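Progress report to Nesrin Gündoğdu, Drarkham small grants
From: Yara Haddad
19 May 2022

Hi Nesrin,

You asked for a plain-words update on the Ploneo trial, so I'm skipping the spreadsheet and just telling you how it's going. Short version: I like it more than I did in February, and I have two gripes.

To recap, your money covers our look at Ploneo, the simulation package from Stamska. They sell it to small shops like ours that want to try out pick-and-place jobs before buying any hardware. You get a library of arms and grippers, a workcell editor and a batch runner, and we have 10 seats on the trial license. Güven and I use it most days, and Orhun jumps in when he's free (he's the one who reads the manual, bless him).

So far we've built 8 of the task setups we promised you and put 285 runs through the batch runner. The target for this period was 300, so we're a bit short! The missing ones are all from the week the license server kept logging us out - Stamska fixed it, but it took them longer than I'd have liked.

Most of my time lately has gone into the small-parts setups. Big boxes were easy from the start. Little blocks are where you find out whether the contact settings are any good, and I've spent more hours than I'd like to admit fiddling with friction on the finger pads. 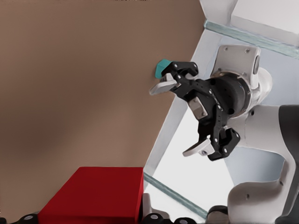 Small-parts setup in Ploneo: the teal block at the upper fingertip, gripper open, red box at lower left.

The default friction values are too generous, in my opinion. Güven turned them down and our results got worse right away, and I trust those worse results a lot more. I've asked Stamska to put a note in the setup guide. Their support person, Yiğit Gezer, was nice about it and sent us a settings file the same day.

My other gripe is the camera tool. Moving a view means typing in angles by hand, and I end up with everything tilted half the time. It's a small thing, but it eats up an afternoon.

Next up are the remaining runs, then a side-by-side with the Taşdemir package so you can see both prices and both sets of results together. I'd also like to keep two of the seats after the trial ends. Could you let me know if the grant can stretch to that?

Thanks as always,
Yara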